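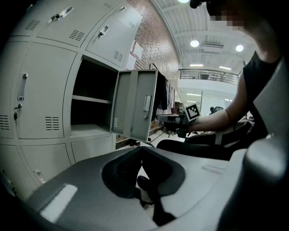 Chang-ho Jin wrote in to say that his dog's biscuits go soft within a week, whatever tin he puts them in, and could I please stop telling people to bake them for half an hour and leave it at that. Fair enough, Chang-ho! I did say that, back in June, and I've changed my mind since.

Home Tips Kitchen Pets Garden Shop Contact

Soft biscuits nearly always mean damp ones. I now roll my dough much thinner, bake it until the edges have coloured, then turn the oven off and leave the whole tray in there with the door shut until I go to bed (or until the next morning, if I forget, and I do forget). They come out hard enough to snap. If yours still bend in the middle, give them another 13 minutes on low and let them cool again.

Don't put them away warm. I ruined a whole batch of sweet potato ones like that, and Hnatiuk, my old terrier, sat by the bin looking at me as though I'd done it on purpose.

For the tin itself, I like a plain one with a tight lid and a sheet of kitchen paper at the bottom. Change the paper when you top it up. I keep six days' worth in the kitchen and freeze the rest in small bags, and they thaw on the worktop while I'm finding the lead. Anything with meat or fish in it lives in the fridge and gets used up first.

A few odds and ends while I'm here:

Cut the dough with a pizza wheel, in squares. Bone-shaped cutters are sweet but you end up re-rolling scraps all afternoon.

Read the label on your peanut butter before it goes anywhere near the bowl. Xylitol is dangerous for dogs, and it's sometimes listed as birch sugar.

Write the date on the freezer bag BEFORE you fill it. Pen won't take on a cold, greasy bag, I've tried.

If the dough sticks, wet your hands. More flour just makes dull biscuits.

Roksolana Pavliuk has asked whether oat flour works in place of wheat. It does, but the dough is crumbly, so add a spoonful more water and let it stand a while before you roll it. I'm trying a batch with grated carrot next and will put the recipe up if Hnatiuk approves.

Filed under: Pet Treats, Baking, Storage

Contact us | © 2026 Stestum Home Tips | Back to top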